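Study videos: where did the old playlist order go?
Church Study Groups > Media and Recordings
Page 1 of 1

marigold_lane
Posted Tuesday, 7:14 pm

Hi all, hoping somebody can help me out. Our home group has been working through the Zernudden Lectures on Daniel since before last September, one video a week, and we were on part 30. Last night I went to pull up the next one and the whole list has been shuffled! It used to run in order from the introduction to the last talk on chapter 12. Now it's sorted by upload date, and a bunch of the older talks were re-uploaded, so the introduction to chapter 2 comes after the sanctuary series. I had nine people in my living room and we ended up watching the same talk we saw in the spring.

Does anybody have the old order written down somewhere?

quietharbor
Posted Tuesday, 7:40 pm

Same thing happened to us. I'm pretty sure the new page goes by the catalog number in the corner of the title card. The one you want after part 30 should be 3009. Then it jumps to 3062 for the question and answer night. I don't know why there's such a gap, I think the ones in between are the youth talks.

tent_stakes
Posted Tuesday, 8:02 pm

I'm going to disagree with quietharbor a little. 3062 isn't the follow-up to 3009. It was recorded at the Standetier camp meeting, a good while later, and the speaker refers back to things he hadn't covered yet in the Daniel talks. We watched it too early and half our group was lost. Save it for after chapter 9.

quietharbor
Posted Tuesday, 8:15 pm

Hm, okay, but my printed sheet from Standetier has 3062 right under 3009. I'm looking at it now. Maybe the sheet is wrong?

tent_stakes
Posted Tuesday, 8:21 pm

That sheet was the order they sold the discs in! They were packed two to a sleeve, so whatever fit together went together. I was at the table that weekend and we got asked about it all day long.

marigold_lane
Posted Tuesday, 8:33 pm

Ha, well that explains some of the other pairings. Thank you both. I think I'll go with 3009 next and hold the other one back.

Second question while I have you. How long do you all go? The talks run 65 minutes and by the time we've prayed, eaten something and gotten everybody sitting down, it's nearly nine and the folks with kids are looking at the door. I love these talks but I feel like we never get to open our own Bibles.

oldpewcushion
Posted Tuesday, 8:50 pm

I'll be the grump. I don't think you should be watching a whole talk in a home group at all. Read the chapter together first, out loud, every verse, and let people say what they see in it. Then play ten or fifteen minutes if you get stuck. I've sat in groups where we could all quote the speaker on the 2300 days and couldn't find the verse without help (it's Daniel 8:14). I include myself in that.

marigold_lane
Posted Tuesday, 8:58 pm

Ouch, but fair.

tent_stakes
Posted Tuesday, 9:06 pm

I don't think that's fair at all, oldpew. Some of us live where there's no teacher within an hour's drive. Our group is two retired couples and my sister, and without the recordings we'd have folded years ago. We watch the whole thing, stop it when somebody has a question, and if it takes two weeks it takes two weeks.

oldpewcushion
Posted Tuesday, 9:19 pm

Stopping it is fine. I've got no quarrel with stopping it. My quarrel is with the lights off and everybody nodding.

bramblegate
Posted Tuesday, 9:37 pm

Jumping in from a group that tried it both ways. What worked for us is splitting the night up, and we've stuck with it through Daniel and most of Revelation. Food comes first, while people are still drifting in, so nobody's stomach is growling during chapter 7.

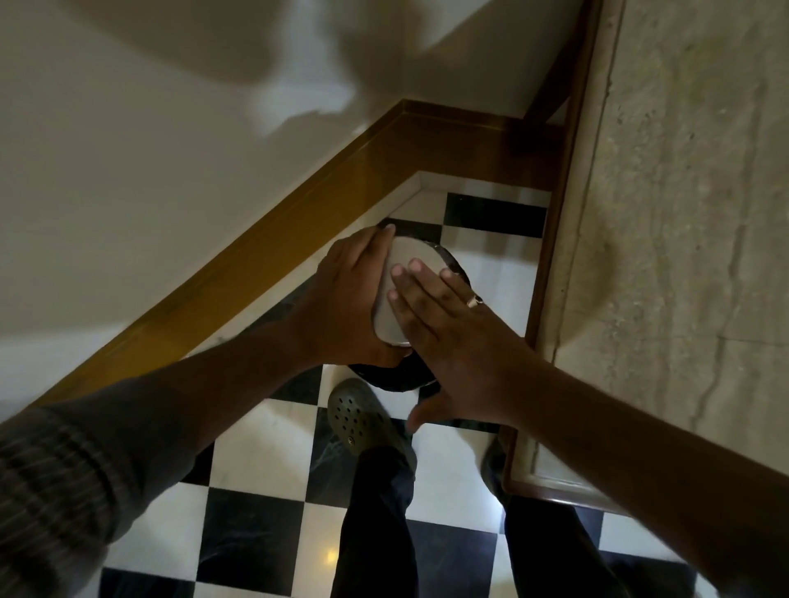
How our evening runs:

6:00, doors open, supper. Whoever has a question from last week writes it on a card.

6:45, read the chapter aloud, going around the room. Anybody can pass.

7:15, first half of the talk. We stop at the halfway point wherever he is, even mid-thought.

7:50, cards and talk. This is the part people come for, if I'm being truthful.

8:30, prayer, and anyone who wants to can stay for more. The second half of the talk waits for the next week.

It does mean one lecture takes two meetings. We're slow! But people remember what they heard, and the parents get home at a decent hour.

marigold_lane
Posted Tuesday, 9:52 pm

Oh I like this a lot. Do you find people forget the first half by the time you get to the second?

bramblegate
Posted Tuesday, 10:01 pm

Some do. I send out a short email the day before with the verses and two or three lines on where we left off. I use Posteo for it and just have everybody in one address group, nothing fancy. If you do that, put them in the bcc line. I didn't the first time and got a reply-all argument about the seven trumpets that lasted till the weekend.

quietharbor
Posted Tuesday, 10:08 pm

I was in that argument, lol. I still think I was right about the fifth one.

oldpewcushion
Posted Tuesday, 10:15 pm

You were not. But bramblegate's schedule is a good one and I'd come to that group.

One more thing for marigold: get hold of the Oltmanns workbook if you can find a used copy. It has the chapters laid out on the left with blank lines on the right, and it doesn't tell you what to think until the back pages. The chart of the kingdoms is a bit cramped, so bring reading glasses.

tent_stakes
Posted Tuesday, 10:24 pm

Seconding Oltmanns (see, we agree on something). Skip the appendix on dates though, it uses a different starting point from the Zernudden talks and you'll spend a whole evening sorting out which is which.

oldpewcushion
Posted Tuesday, 10:29 pm

I'd say don't skip it. Put the two side by side and go look up the decree in Ezra 7 for yourselves. That's a good evening, spent sorting it out.

marigold_lane
Posted Tuesday, 10:41 pm

Okay, I'm writing all of this down. 3009 next week, chapter first, half the talk, supper before. I'll ask the group about the workbook and come back and let you know how it went. And if anybody does turn up the full old playlist order, please post it, even if it's a photo of a sheet of paper!

quietharbor
Posted Tuesday, 10:46 pm

I'll type mine up, with the disc pairings marked so you can ignore them. Give me a few days.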